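Trudy Mahuika keeps the equipment budget for Sarum in a spreadsheet with a tab called "Regrets." It has 14 rows. She declined to read them aloud, though she did turn the laptop far enough for me to see the word "turntable" twice.

Sarum runs a small lab that works out whether two-armed robots can handle mixed goods, the kind of orders where no two items are the same shape. Mahuika approves what the lab buys, which she describes as "being the least popular person at a birthday party, every day."

The arms were the easy part, she said. Everyone agreed on them and the quote came as one number. "Then you find out the number was a sort of greeting."

She had planned one line for the table and fixtures. It became five. There was the mounting, the cabling, the spare gripper fingers, the lighting and a catch-all that her colleague Kedir Moges labeled "soft stuff" — mats, baskets, things for the robot to pick up. Moges asked for $50. Mahuika gave him $900, and it's the only request she has ever raised.

"He'd priced it like a trip to the toy store, and fair enough, that's where he went," she said. "But you wear these things out. You squeeze a foam block all week and it isn't a block anymore. I'd rather he bought two of everything in April than came back to me in June looking sad."

She is less generous with vendors. Tradden offered a service plan at $2000 a year, and she asked what it covered. The answer took a while. "Phone calls, mostly. Ours to them." She passed, and put the money toward a spare gripper, which sits in a drawer and which she considers the best employee in the building.

Moges, who had been pretending not to listen, said the drawer sticks.

Her advice to a company starting from nothing is to budget for the table before the robot. Measure the reach, then the tabletop, then the door. She was firm about the door. She also wants to know who will reset the objects between runs, and whether that person has been told. At Sarum it was going to be Tsion Derese until Derese saw the plan, and now it is a rotation.

I asked whether the arms had paid for themselves yet.

"They're sorting a roll of tape," she said. "Ask me next year."

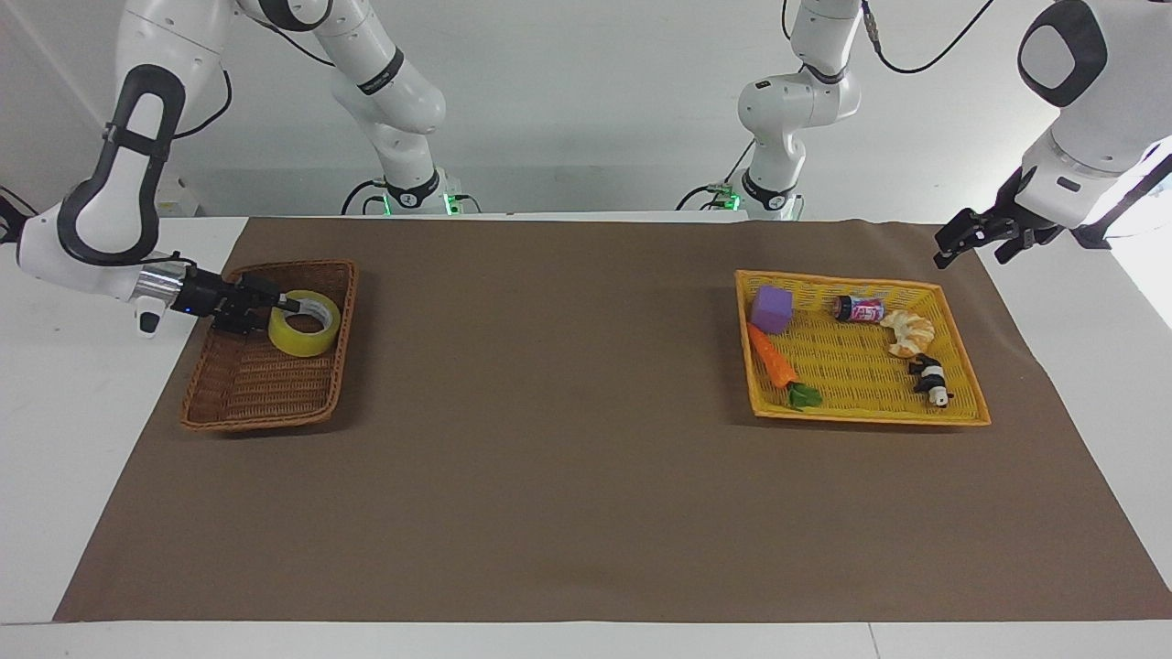
She did want to add one thing about shipping crates, and it was that you should keep them. Sarum threw its crates out in the first week, and when a unit had to go back, the replacement packaging cost nearly as much as the repair. "Row nine," she said, and closed the laptop.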